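Vonport season three adds ranked trios and a harbor map

Gatico has released the third season of Vonport, its free arena fighter, bringing a ranked trios mode, a new harbor map and the largest set of balance changes since launch. The update went live in February on PC and consoles. Players who already own the game can download it at no cost, and the paid season pass is optional.

The patch notes list 1,279 separate changes. Many are small fixes to menus, sound and animation timing, but all 32 fighters have been adjusted in some way. The studio says the goal was to bring the slower characters back into competitive play after a season in which fast dagger and chain users filled most of the upper ranks.

Ranked trios is the main addition. Teams of three fight over a shrinking set of platforms, and a knocked-out player can be brought back once per round if a teammate reaches the beacon in time. Rank is tracked separately from solo and duo play, so a player who holds a high duo rank will still start trios with placement matches. Full teams are matched against other full teams where possible. Solo players can queue, but they cannot join a team of two friends above the Gold tier.

The new map, Waltdale Docks, is built around two piers and a row of cargo cranes. The cranes move on a fixed timer, and players can ride the hanging containers or use them as cover. Water along the edges slows movement and cancels any charged attack. Gatico has limited the map to trios and custom matches for the first part of the season, with duos to follow in a later patch.

Among the fighters, the biggest changes go to the heavy class. Hammer users now keep their armor through the second hit of a combo, and shield fighters can turn while blocking. The chain fighter Sabela loses some range on her pull, and her follow-up kick can now be parried. The wind monk, a common pick at last season's Wongsuwan Invitational, has a longer cooldown on his double dash.

The PC version also gets a new graphics menu with separate settings for shadows, crowds and water. Gatico says the game should load faster on machines with older processors, and the install is smaller because unused voice files have been removed. Players on PC will need to let the game rebuild its shaders the first time they start it, a step that can take several minutes. 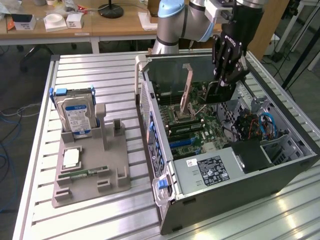 Oliwia Kalinowski wrote on the game's forum that the shield change was overdue and that she had gone back to her old main within an hour of the patch. She was less happy with the rank reset, which dropped her from Diamond to Silver, and asked why placement matches count losses to full teams the same as any other loss.

Several other players raised the same point. In a reply in the thread, designer Lachlan Dow said the team was looking at the placement formula and could change it without a full patch. He said the current numbers were set using test matches in which nearly everyone played in a full group – something that does not match how people are queuing now that the mode is live.

Dow also answered questions about Sabela. Her pull was shortened, he wrote, after the team found that skilled players could drag opponents off the edge from a distance where there was no fair way to react. He said her damage would not be touched this season, and that she might get some of her speed back if her win rate falls too far.

The season pass has 494 tiers, many more than last season, though each one takes less time to finish. Free players can earn new colors for every fighter, two emotes and a weapon charm. The paid track adds full outfits and a new announcer voice. Unlike last season, rewards that are missed will return to the in-game shop later, and they can be bought with coins earned through normal play.

Daily missions have been changed as well. Players can now hold up to three days of missions at once, so missing a day no longer means losing the rewards. Missions that required a win with a certain fighter have been removed and replaced with ones that count matches played or damage blocked.

Some problems have been reported since release. Players on consoles say the crane timer on Waltdale Docks can get out of step between teammates, leaving one player standing on a container that the others see somewhere else. Gatico has confirmed the bug and says a fix is being tested. A second issue, in which the wind monk's dash could carry him through the warehouse wall, has already been fixed on the servers and does not need a download.

Custom matches now allow spectators and a delay setting, two features that tournament organizers had asked for. The host can also turn off the cranes and the water effects. Replays from earlier seasons will not play in the new version, so anyone who wants to keep old matches will have to rely on video they have already recorded.

Trios ranks will be hidden from the public leaderboard until the placement period ends. Gatico plans a smaller balance patch in the middle of the season – the studio has not said which fighters it will cover – and a new fighter is due before the season closes.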